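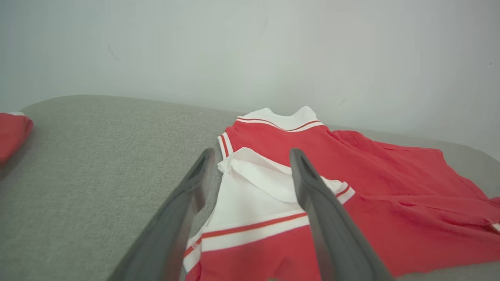
2023-07-20 작업 노트. 적색 염료 이염 시험 3차

이번 주는 계속 이염만 보고 있다. 2차까지는 시험포 조각으로만 돌렸는데, 조각에서는 깨끗하게 나온 조건이 완제품에서 무너진다는 이야기가 Lalcombe 쪽에서 다시 왔다. 빨간색과 흰색이 한 벌에 같이 들어간 옷이 늘 문제다. 회색 천 위에 펼쳐 놓은 저 옷처럼 흰 부분이 접혀서 빨간 부분과 겹치는 경우, 세탁조 안에서보다 꺼낸 뒤에 젖은 채로 겹쳐 있는 동안 색이 더 넘어가는 것 같다. 3차는 그 가정을 확인하는 쪽으로 잡았다.

조건
시험포: 면 100% 평직, 반응성 적색 염색분. 염색은 Eltside에서 받은 것 그대로, 추가 수세 없음.
백포: 같은 면, 형광증백제 없는 것.
세제: 사내 표준 분말. 농도는 2차와 동일.
수온: 20도, 40도 두 가지. 60도는 이번에 뺐다.
탈수 후 방치: 바로 펼침 / 두 시간 겹침 / 하룻밤 겹침.
겹침 시료는 유리판 사이에 넣고 위에 200 g 추를 올렸다.

진행
오전에 20도분부터 돌렸다. 헹굼수 색은 첫 번째에서 옅은 분홍, 두 번째부터는 눈으로 구분이 안 됐다. 바로 펼친 것은 마른 뒤에도 백포가 깨끗하다. 그레이스케일로 4-5급. Danuta가 따로 봐도 같은 등급이 나왔다.

두 시간 겹친 것은 4급. 접힌 선을 따라 아주 가늘게 분홍 선이 보인다. 면 전체가 물든 것이 아니라서 측색기로 가운데를 찍으면 차이가 거의 안 잡힌다. 2차 데이터에서 수치와 육안 등급이 어긋났던 게 이것 때문일 수 있다. 측색 위치를 접힌 선 위로 옮겨서 다시 찍었고, 앞으로는 가운데와 접힌 선 두 군데를 다 기록한다.

40도분은 점심 먹고 시작했다. 헹굼수는 세 번째까지 분홍이 남았다. 바로 펼친 것 4급, 두 시간 겹친 것 3급. 하룻밤 시료는 20도, 40도 모두 지금 걸어 둔 상태라 내일 아침에 본다.

문제
1) Deltik 항온조가 또 설정보다 높게 나온다. 40도 설정에서 수은 온도계로 41.5도. 보정값을 넣고 돌렸지만 앞의 두 시료는 보정 전이라 결과지에 별표를 해 두었다. 다음에 쓰는 사람은 켜고 나서 온도계로 한 번 더 확인할 것.
2) 백포 로트가 중간에 바뀌었다. 로트 878은 절반 정도 쓰고 모자라서 새 로트를 뜯었는데, 나란히 놓으면 새것이 약간 더 누렇다. 등급에는 영향이 없어 보이지만 측색값은 로트별로 기준을 따로 잡아야 한다. 기준값은 Nikola가 다시 재서 공유 폴더에 올려 두기로 했다.
3) 유리판 한 장 모서리가 깨졌다. 버렸음. 여분은 아래 서랍.

고착제 건
Coşkun에서 보낸 고착제 샘플이 도착했다. 첨부 자료에는 처리 온도만 있고 시간이 없다. Irena가 메일로 물어봤고 아직 답은 없다. 답이 오기 전까지는 손대지 않는다. 지난번에 시간을 짐작으로 잡았다가 시료 한 세트를 통째로 다시 만든 적이 있다. 촉감이 뻣뻣해진다는 말도 있으니 처리 전후로 강연도를 같이 잴 생각이다.

메모
두 시간과 하룻밤 사이가 너무 비어 있다. 네 시간짜리를 하나 끼워 넣는 게 좋겠다. 건조 속도도 변수다. 오늘 실내 습도가 80%를 넘어서 펼친 시료도 평소보다 늦게 말랐다. 습도가 낮은 날 같은 조건으로 한 번 더 돌려야 비교가 된다. 11월에 했던 1차는 난방 때문에 꽤 건조했을 텐데, 그때는 습도를 안 적어 놓아서 참고가 안 된다. 오늘부터 결과지에 습도 칸을 추가했다.

시험포를 봉제한 시료도 필요하다. 겹친 천과 솔기로 붙은 천은 물이 옮겨 가는 길이 다를 것이다. Lena에게 적색과 백색을 이어 박은 조각을 부탁했고, 실은 흰색 면사로 통일하기로 했다. 폴리에스터 실을 쓰면 실만 하얗게 남아서 판정할 때 헷갈린다.

내일 할 일
하룻밤 시료 판정, 말린 뒤 측색.
항온조 점검 요청서 제출.
40도 앞의 두 시료 재시험.
봉제 시료 받으면 솔기 폭부터 재서 기록.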